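Ticket 1878
Project: Honutent, simulation bench
Component: gripper comparison, Holau parallel jaw against Skudarier soft fingers
Opened by: Vinh Ngô
Priority: normal
Status: waiting for reply

Summary
After I changed the gripper model from Skudarier to Holau, the pick of the kiwi fails in most runs. The arm, the controller and the scene file are the same for both grippers. I would like to know if the problem is in my settings or in the Holau model.

Steps to reproduce
1. Load the basket scene with the default lighting.
2. Select the Holau gripper in the tool menu and press Reload.
3. Start the pick task with the kiwi as target, 60 runs, random seed on.
4. Open the contact log when the batch is finished.

Expected: similar result to Skudarier, which lost the kiwi in five runs of 60.
Observed: Holau lost it in 17 runs before I stopped the batch, and I stopped it before the half.

Log, first entry, morning
I checked first the simple things. The tool weight is correct in the controller. The tool centre point was still the old one from Skudarier, so I corrected it and started again. The fingers now go to the right height, but the kiwi still slides out when the arm lifts. With the cucumber as target I have no failure so far. 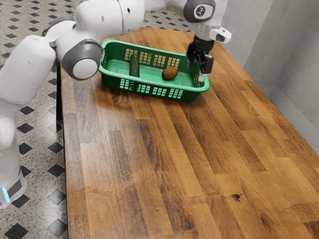

Second entry, after lunch
The approach path is my next suspect. For Skudarier I had a path that comes from the side, and I kept it for Holau without thinking about the rigid fingers. In the present pose the black gripper points down into the right end of the green basket, with its fingertips just inside the rim, and the kiwi lies between it and the cucumber. So there is still a sideways move to make inside the basket, and with this rim I have not much margin. I added a waypoint over the kiwi, to have the last part of the move straight down. It is better, but I can not say it is solved. Please do not merge this waypoint yet.

Third entry, 4 pm
I compared the contact settings of the two models. Skudarier has its own friction value for the finger pads. Holau has no value there, and I think it takes the default of the simulator, which is quite low. I put the Skudarier value by hand and the kiwi stayed in the fingers in the short test. Of course this is not a fair comparison any more, as the rubber of the real Holau pads is a different one. I need the measured value from the supplier, or we must measure it ourselves on the bench.

The closing force I did not touch. If somebody wants to try a higher force, please make a copy of the profile first. The last time the shared one was changed we lost an afternoon to find out why.

Reply from Olatunji support
Thank you for the detailed log. We confirm that an empty pad friction field falls back to the global default. There should be a warning in the console, but it is hidden when the log level is set to "errors only". Could you please attach the tool file and tell us which log level you use?

Reply from Vinh Ngô
The log level was "errors only", yes. I changed it to "all" and now I see the warning in yellow at every reload. The tool file is attached. My two questions are still open:
- Can the field be made mandatory, so that the model does not load without it?
- Is there a measured friction value for the Holau pads in your library, also an older one?

Until I have the value I keep the Holau results out of the comparison table. The Skudarier results can stay as they are.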